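**Tanui Middle School – entry and visitor security walk-through**
Friday, June 21, 2024
Building empty of students. Follows the January walk-through. Same form, longer comments.

Marks used: OK / FIX / NOT SHOWN (I was told it works but did not see it work)

## 1. Front entry

- [x] Outer doors latch on their own – OK. Tried each one from wide open and from barely open.
- [ ] Inner doors stay locked until the office releases them – FIX. They lock. They also stay released long enough for a second person to stroll in behind the first. The Stivov brochure calls this "courtesy delay." I would call it a hole. Shorten it.
- [x] Office staff can see the person's face before buzzing in – OK in the morning. In the afternoon, glare wipes out the monitor. Move the monitor or hang a shade.
- [ ] Intercom can be understood – FIX. Voices come through, words mostly don't.

## 2. Visitor sign-in

- [ ] Kiosk checks ID against the list – NOT SHOWN. The Pridari kiosk was "updating" when I arrived and was still updating when I left. The paper book was out instead. Last entry in the book had a first name and no time out.
- [ ] Badges expire – NOT SHOWN. The sample badge from January is supposed to have changed color by now. It looks the same as it did then. I'd like to see a new one go through a full day before anybody signs off on this.
- [ ] Badges collected at exit – FIX. There is a basket. There is no one assigned to the basket.

## 3. Classroom doors, 200 hall

Twelve doors on this hall. I tried all of them.

- [ ] Door locks from inside without stepping into the hall – 11 OK, one FIX (Room 204, thumb turn spins and does nothing). The work order for 204 is marked complete. It should be reopened.
- [x] Window cover within reach of the door – OK
- [ ] Door closes fully under its own weight – FIX at 207 and 210. Both need a shove. A door that needs a shove will be left open in a hurry.
- [ ] Substitute key procedure posted – FIX. Posted in the office, where the substitute isn't.

Please don't send me the vendor's test sheet in answer to this section. I have it. It says every lock passed, 204 included.

## 4. Exterior doors

- [x] Numbered on both sides – OK
- [ ] Not propped – FIX. Gym door had a folded piece of cardboard in the strike. I took it out. By the time I walked back around there was another one.
- [ ] Door-ajar alarm reports to office – NOT SHOWN at door 2. At door 4 the alarm sounded locally, but the office said nothing came up on their screen. I was told it "usually does."
- [x] Emergency exit opens with one push, no key – OK at every marked exit. This matters as much as anything above and should be rechecked after any new hardware goes in.

## 5. Announcements and drills

- [ ] Lockdown message can be heard in every occupied space – FIX. Band room and the locker room hall can't hear it. Same as January.
- [ ] Restrooms covered – FIX. Speaker in the hall only. With the fan on you get a mumble.
- [x] Drill log kept – OK, and neatly. Every drill is rated "successful," including the one where the notes say the message did not play. I'd like somebody to explain the rating scale.

## 6. Alert software

- [ ] Panic button reaches dispatch – NOT SHOWN. We tested as far as the Dimholm server, which confirmed it got the alert from itself. That is no proof that a dispatcher would have seen anything. Set up a live test with dispatch on the line.
- [ ] Staff phones have the app – FIX. Several people I asked had it and were logged out.

## Overall

Not ready to be called complete. The hardware is mostly decent. The claims made for it run well ahead of what I could get anyone to demonstrate, and I won't change a NOT SHOWN to OK on the strength of a phone call.

Before the next visit:

1. Room 204 lock, repaired and tried by someone other than the installer
2. Inner door delay shortened
3. Kiosk running, with a badge printed in front of me
4. Speakers for the band room and locker room hall – a date, please, this time
5. Live dispatch test

Repeat visit should be made before staff return.
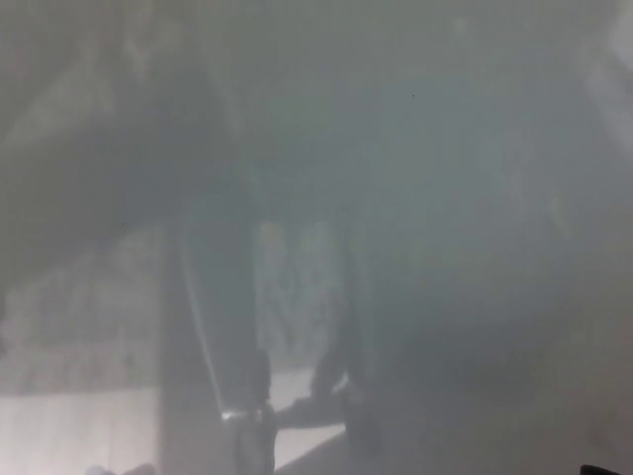 Gray haze, with darker shapes at left and center.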